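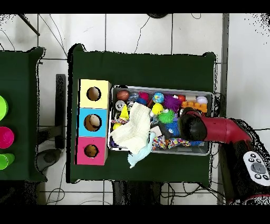
Clearing a mixed tray is still a two-handed job for a person and a slow one for a machine, according to Rukhsana Janjua, and the gap is wider than the demonstration videos suggest. She would not put a robot on the toy aisle this year. She would put one in the back room on Sunday, when the returns are sorted and there is no customer waiting.

Her remarks came at an open afternoon held in June by Pestoleck, which supplies picking software to small retailers and is testing whether the same software can handle household tidying. The task under discussion was the one both trades share: a container of unrelated small things that have to be taken out one at a time and put somewhere sensible.

Pestoleck's trial covers 394 pick attempts on mixed trays. The company counts a pick as good when one item, and only one, leaves the tray and is released at the intended place. Hard balls and wooden blocks passed most often. Cloth was the weakest category. A folded washcloth offers few edges to close on, and a cloth lying across other items tends to bring a neighbor along with it. Cans were in between, with crushed ones harder than whole ones.
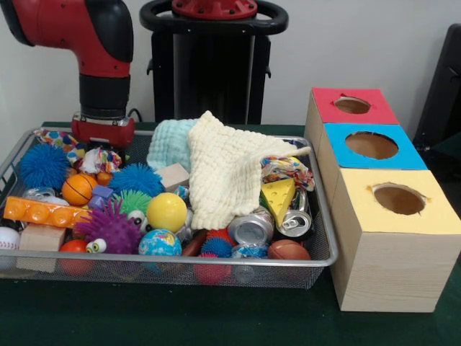 Mixed tray with balls, cloths and cans beside three boxes with round openings.

Geert Peeters, who runs the trial, said the arm itself is seldom the limit. Most failed attempts were decided before the fingers closed, when the software treated two touching items as one or chose a grip point on something buried. Soft bristles on a spiky ball add a further problem, as the outline the software sees is larger than the part that can be held firmly. A second failure type occurs at the other end: an item is gripped well but turned the wrong way for a round opening, and has to be put down and picked again.

Speed is the other open question. The target for a returns desk is 200 items an hour. Peeters gave the present rate as nearly 50, with a person nearby to step in after repeated misses. He declined to give a figure for unattended running and said the company would not publish one until the cloth results improve.

Floketti, a laundry and linen service that has followed the work, is not planning a purchase. Yevhen Symonenko said the firm's interest is limited to separating small textiles from objects left among them, a step now done by hand at the start of each shift. A machine that did only that, and did it at night, would be worth paying for. Folding can wait.

Opinion on home use was cooler. Stepan Pavliuk pointed out that a shop can standardize the tray, the table height and the lighting, and a household will do none of these. He also noted that a tidying machine in a home has to know which things are trash. A crushed can and a toy may be equally easy to lift, but they do not go to the same place, and the sorting rule differs from one family to the next.

Pestoleck's next software version, named Dahlgren, is meant to address the touching-items problem by nudging the contents apart before a grip is attempted. The method adds time to each pick. Peeters expects the cost to be recovered through fewer repeats, though the test that would show this has not been run.

The trial continues with 2 changes: a higher share of fabric in each tray, and a fixed limit on repeated attempts, after which the item is left for a person. Results will be shown to retailers first.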